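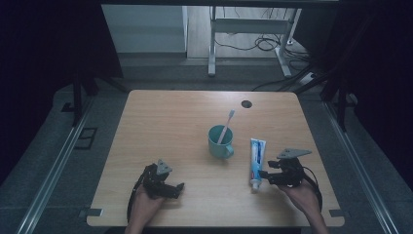
Known problem: the right gripper drops out mid-episode

If you only read one section of this README, make it this one. I put it ahead of the setup notes on purpose, after losing most of an afternoon's worth of recordings to it.

Fesora is my tabletop set: two hand-held grippers, one person, small bathroom and kitchen stuff. The task in this release is the toothbrush one. There's a mug with a toothbrush in it, a tube of toothpaste standing on its cap, and you work with both hands. I recorded 300 episodes in May. 210 of them are clean. The rest have the fault I'm about to describe, and they're in a separate folder called dropout so you can't train on them by accident (I did, once, and the policy learned to freeze in front of the tube. Not my best evening).

What goes wrong

The jaw width reading from the right gripper stops updating, but the logger keeps writing the last value it got. So the file looks fine! No gaps, no NaNs, timestamps marching along nicely. Meanwhile the fingers are closing in the video and the number says they're wide open. It comes back by itself, usually when the hand moves toward the middle of the table again. The longest stuck stretch I found was 5 seconds, and the left side never did it.

What I think causes it

The cable. Each gripper has a black one that loops down toward the near edge of the table, and on the right side mine was getting tugged at the connector whenever I turned my wrist outward to line up with the toothpaste. I swapped the two cables and the fault moved to the left, which settled it for me. I first blamed the Ekar driver and wasted a lot of time reinstalling it — sorry, Ekar driver.

What I changed

Both cables now have a strain relief clip at the handle. Leave enough slack to roll your wrist all the way over in both directions, and try that before you hit record.

The logger (it's called Coris, it lives in the tools folder) now writes a stale flag next to every width value. If the reading is older than 2 frames the flag goes to 1, and at the end of the episode you get a warning with the file name in it. It does not stop the recording. I tried that and it was maddening, so now it just nags.

I have not re-recorded the bad episodes. The video and the wrist poses in them are still good as far as I can tell, so they might be useful if you don't care about jaw width.

Checking your own copy

Run check_width.py on the folder. It compares the width signal with the finger gap measured from video and prints anything that disagrees for long. It's slow. It also complains about episodes where the mug handle hides the fingers, and those are false alarms, so look at the clip before you delete anything.

Older downloads

If your copy came from the Urquhart mirror, it has the clean and bad episodes mixed together and no stale flag. Grab the new one, or use the list in bad_episodes.txt to sort them out yourself.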